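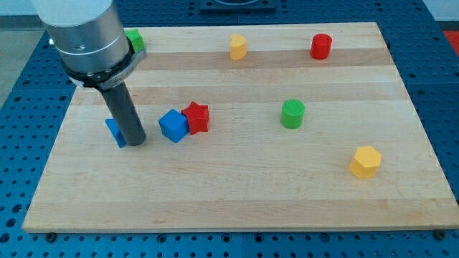 How does a robot arm pick its tool?

Robot arms don't have hands like yours. At the end of the arm there is a place called the wrist, and people fix different tools to it. Some tools can grip. Some can suck. Some can only push. The people who use the robot have to choose which one suits the job.

At the Dristari workshop, three tools were tried on the same set of blocks. The blocks are different colours and shapes: there is a cube, a heart, a star, a cylinder and a hexagon, among others. Each tool got the same jobs, and somebody wrote down how it did.

The rod

A rod is the simplest tool of all. It is a long stick with a rounded end. It can't pick anything up, but it can slide a block across a board. The arm lowers the rod beside a block and then moves sideways.

Pushing sounds easy. Try it yourself with one finger and a toy brick. If you push in the middle, the brick goes straight. If you push near a corner, it spins. A robot has to deal with this too. Cylinders can slip off to one side of the rod, and a star may turn when you push one of its points. Two blocks that are touching are harder still, as pushing one often moves the other.

The rod was tested 563 times at Dristari. The block ended up in the right place 438 times.

The two-finger gripper

This one is called the Flestik. It has two flat fingers that close together. It is good with cubes, which have flat sides to hold. Hearts are more awkward. The fingers have to close across the widest part or the heart twists.

The Flestik can lift a block and put it on top of another one. A rod can't do that.

The suction cup

The Solberg cup works by sucking air out from under a soft rubber ring. It needs a flat top to stick to. If the top is bumpy, air leaks in and the block may drop.

Which one is best?

It depends on the job. For sliding blocks into a row, the rod did well, and it has no moving parts to break. For stacking, the workshop chose the Flestik.

Words to know

Wrist: the part of a robot arm where the tool is fixed.

End effector: the proper name for the tool on the end of a robot arm.

Prism: a solid shape with two matching ends and flat sides.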